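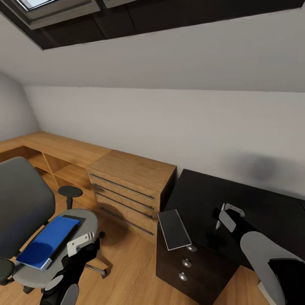
천장이 기울어진 다락방. 벽을 따라 긴 나무 책상이 놓여 있다.

지붕 밑에서 일하는 사람들

글 지앙 젠화(Jianhua Jiang)

나는 한국에서 살면서 다락이라는 말을 두 번 배웠다. 처음에는 사전에서 배웠다. 사전에는 물건을 두는 곳이라고 쓰여 있었다. 두 번째는 플럴럼턴(Plullumton)이라는 작은 동네에서 배웠다. 내가 번역 일을 하려고 1년 동안 머물렀던 곳이다. 그 동네의 집들은 지붕이 가파르고, 지붕 밑에는 거의 모두 방이 하나씩 있다. 사람들은 그 방에서 편지를 쓰고, 옷을 고치고, 시험공부를 하고, 가끔 낮잠도 잔다.

내가 빌린 방의 천장은 창 쪽으로 갈수록 낮아졌다. 나는 키가 큰 편이 아니지만 첫 달에는 머리를 자주 부딪쳤다. 집주인 할머니는 내 이마를 보고 웃으면서 차가운 수건을 주셨다. 그리고 자기 남편도 평생 그 자리에서 부딪쳤다고 말씀하셨다. 나는 그 말이 위로인지 경고인지 잘 몰랐다.

다락방에서 일하는 것의 어려움은 먼저 온도이다. 8월의 오후 두 시에는 아무 문장도 쓸 수 없다. 지붕이 하루 종일 받은 열이 저녁까지 방에 남는다. 그래서 나는 그 동네 사람들의 시간을 따라 하게 되었다. 새벽 다섯 시에 일어나서 열 시까지 일하고, 점심을 먹은 다음에는 아래층으로 내려간다. 해가 진 후에 창을 열고 다시 올라간다. 겨울에는 순서가 반대로 된다. 아침에는 손가락이 굳어서 글씨가 나빠지고, 낮이 되어야 겨우 따뜻하다.

같은 골목에 살던 샤 전화(Zhenhua Xia) 씨는 악보를 손으로 베끼는 일을 한다. 요즘은 컴퓨터로 하는 사람이 많지만, 오래된 합창단 몇 곳은 아직 손으로 쓴 악보를 원한다고 한다. 그가 맡은 가장 긴 작품은 952쪽이었고, 그것을 전부 지붕 밑에서 끝냈다. 나는 왜 넓은 아래층 거실에서 하지 않느냐고 물었다. 그는 조금 생각하고 나서 대답했다.

“아래층에서는 내가 아버지이고 남편입니다. 계단을 아홉 개 올라가면 그냥 악보를 쓰는 사람이 됩니다.”

나는 이 대답을 수첩에 적었다. 나중에 다른 사람들에게도 비슷한 질문을 했는데, 이상하게도 모두 계단 이야기를 했다. 재봉 일을 하는 분은 계단이 너무 좁아서 아이들이 귀찮아하며 따라오지 않는다고 했다. 법률 시험을 준비하던 청년은 내려가는 것이 싫어서 할 수 없이 계속 공부했다고 했다. 그는 합격한 다음에도 그 방을 쓴다.
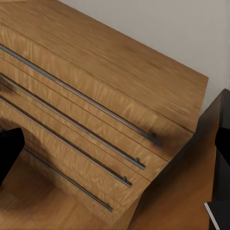 집을 구하는 사람에게는 다락방이 인기가 없는 것 같다. 부동산 사무소의 직원은 면적을 설명할 때 다락을 마지막에, 작은 목소리로 말한다. 법에서 정한 높이가 되지 않는 부분은 면적에 들어가지 않는 경우도 있다고 들었다. 종이 위에서는 없는 공간인데 실제로는 사람이 거기서 반평생을 보낸다. 번역을 하는 나에게는 이 점이 친근하게 느껴졌다. 번역자의 이름도 책의 앞표지에 없을 때가 많다.

골목 끝에는 ‘안데로(Andero)’라는 목공소가 있다. 다락방에 맞는 가구를 전문으로 만드는 곳이다. 보통 가게에서 파는 옷장은 계단에서 돌릴 수 없고, 올린다고 해도 천장에 걸린다. 그래서 이 동네에서는 가구를 낮고 길게 만든다. 목공소 주인은 주문을 받으면 줄자보다 먼저 주문한 사람의 등을 본다고 했다. 어떤 사람은 앉을 때 앞으로 굽히고, 어떤 사람은 뒤로 기댄다. 기대는 사람은 의자 뒤에 높이가 필요하기 때문에 책상을 방의 안쪽으로 조금 옮겨야 한다. 나는 굽히는 사람이라는 말을 들었다. 병원에서도 같은 말을 들은 적이 있다.

소리에 대해서도 쓰고 싶다. 지붕 밑에서는 비가 아주 가깝다. 처음 비가 온 밤에 나는 누가 콩을 쏟은 줄 알았다. 샤 씨는 비 오는 날에 느린 곡을 베끼지 않는다고 한다. 빗소리의 박자가 손에 들어와서 음표의 간격이 좁아진다는 것이다. 나는 그 말을 반쯤만 믿었다. 그런데 그해 장마에 번역한 원고를 지금 다시 읽으면 문장이 모두 짧다. 편집자는 그 부분이 제일 좋다고 했다.

비둘기도 있다. 비둘기는 새벽 네 시 반 무렵부터 기와 위를 걷는다. 할머니는 빗자루로 천장을 한 번 치면 조용해진다고 가르쳐 주셨지만, 내가 치면 더 많이 왔다.

지난봄에 나는 다시 그 동네에 갔다. 내가 쓰던 방에는 이제 다른 사람이 살고 있어서 올라가 보지 못했다. 그 사람은 무슨 일을 하느냐고 할머니께 여쭈었더니, 잘 모르지만 밤에 늦게까지 불이 켜져 있다고 하셨다. 그리고 수건을 자주 빌려 간다고 하셨다.

샤 씨의 집에서는 차를 마셨다. 그는 눈이 나빠져서 이제 작은 악보는 받지 않는다. 대신 손녀가 학교 숙제를 가지고 와서 같이 올라간다고 한다. 계단이 두 사람에게는 좁아서 손녀가 먼저 올라가고 그가 뒤에서 연필통을 든다.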